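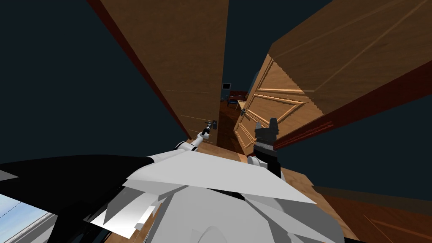 Simulated two-armed robot at a pair of doors, Tatemico open day, Cosham.

The Tatemico open day was a public demonstration of simulated household robots, held in Cosham on 7th June. It drew 207 visitors. What they watched took place on screens, in a computer-made house, a point the posters had left rather vague.

Two tasks were shown. In one, a white robot worked at a doorway with an arm towards each door. In the other, a gripper faced a black hammer on a wooden table. The organisers spoke of "home-ready skills" – a large claim for a house made of software.
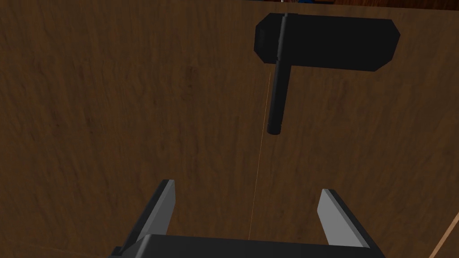

Reception

Siriporn Thepsuriya, reviewing the day for the Dodedley newsletter, asked how a door that never sticks could stand in for one that does. Tatemico promised results from real doors by July. The talk on the door task lasted 10 minutes and took four questions, none of them about cost.

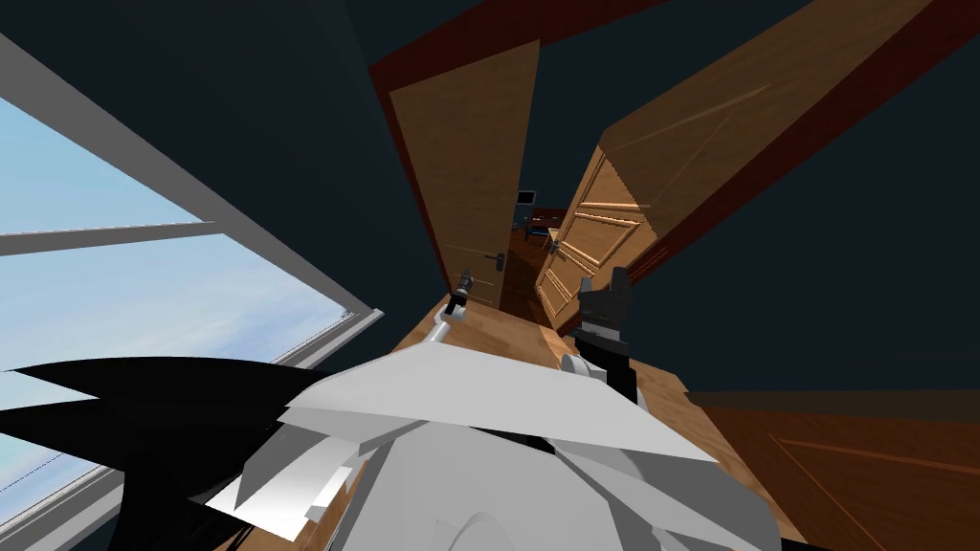

Rodrigo Vilela, contributing editor

Further reading: Leitão, "Doors and Other Claims", chapter 5.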